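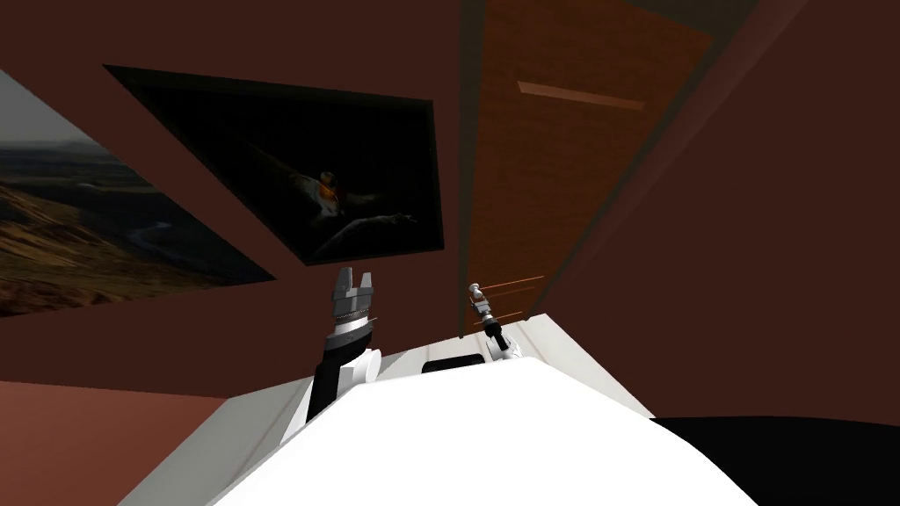

# Taller de robótica II – Práctica 4: postura de los dos brazos en simulación

Profesora: Honeylyn Pascual
Apoyo en el laboratorio: Ynyr Edwards

## Qué se hace en esta práctica

Se trabaja con el modelo de dos brazos en el simulador Morsy. Cada pareja tiene que llevar las dos pinzas desde la postura de reposo hasta una postura elevada, mantenerlas ahí y volver al reposo sin que los brazos toquen el torso. No se coge ningún objeto. La manipulación empieza en la práctica 5.

El mundo de la práctica se llama `habitacion_b`. Tiene paredes de color marrón rojizo, cuadros y una puerta de madera. Ninguno de esos elementos se mueve, pero todos tienen colisión activada, también los marcos.

## Antes de empezar

- Copiad la carpeta `p4` completa a vuestro directorio. Los que solo copiaron el fichero de mundo en la práctica 3 se quedaron sin texturas.
- Comprobad que el paso de simulación está en 2 ms. Con un paso mayor, el controlador de muñeca oscila.
- Poned el límite de velocidad de las articulaciones al valor que viene en `limites.yaml` y no lo cambiéis.

## La cámara montada en el cuerpo

La vista principal sale del propio cuerpo del robot y mira hacia arriba. El torso blanco ocupa buena parte de la zona inferior y las pinzas se ven por encima de él. Hay que acostumbrarse a dos cosas.

La primera es la perspectiva. Las dos pinzas son el mismo modelo, de dedos paralelos, pero la izquierda puede verse bastante más grande que la derecha si está más cerca de la cámara. El tamaño en pantalla no sirve para decidir si están a la misma altura. Para eso se leen las coordenadas de cada efector en el panel de estado.

La segunda es la inclinación. Los cuadros y la puerta salen torcidos en esta vista, así que no los uséis como referencia vertical. El año pasado varios grupos corrigieron la orientación de la muñeca hasta dejar los dedos paralelos al borde de la puerta y entregaron posturas con un error considerable.

## Desarrollo

1. Cargad el mundo y esperad a que el contador llegue a 200 pasos antes de enviar la primera orden.
2. Mandad el brazo izquierdo a la postura elevada, con los dedos hacia arriba. El derecho sigue en reposo.
3. Repetid con el derecho. Su postura final lleva la pinza ligeramente girada hacia la izquierda de la vista.
4. Mantened ambas posturas y guardad el estado de las articulaciones.
5. Volved al reposo en orden inverso.

Si un brazo se detiene a mitad de camino, mirad primero el registro de colisiones. El contacto más habitual es entre el antebrazo y la placa del hombro – aparece como `torso_hombro` y no como `brazo`, cosa que despista. El segundo motivo es un objetivo fuera de alcance; en ese caso el planificador devuelve una trayectoria vacía y no da aviso.

Una ejecución completa sin errores ocupa unos 1122 pasos. Las que pasan mucho de ahí suelen tener una espera duplicada en el script.

## Entrega

Un solo archivo comprimido por pareja, con:

- el script de control;
- el registro de la ejecución completa;
- una captura de la vista del cuerpo con las dos pinzas elevadas;
- media página explicando cómo habéis comprobado la altura.

No hace falta capturar el panel de estado. Los valores ya están en el registro.

## Evaluación

El script vale la mitad de la nota. El registro y la explicación se reparten el resto. Un contacto con el torso resta un punto; un contacto con la pared o con un cuadro, medio. Se puede repetir la entrega una vez, hasta finales de octubre.

Las dudas sobre el planificador, a Ynyr en el laboratorio. Para la práctica 5 traed leído el capítulo de cinemática inversa, hasta los ejercicios.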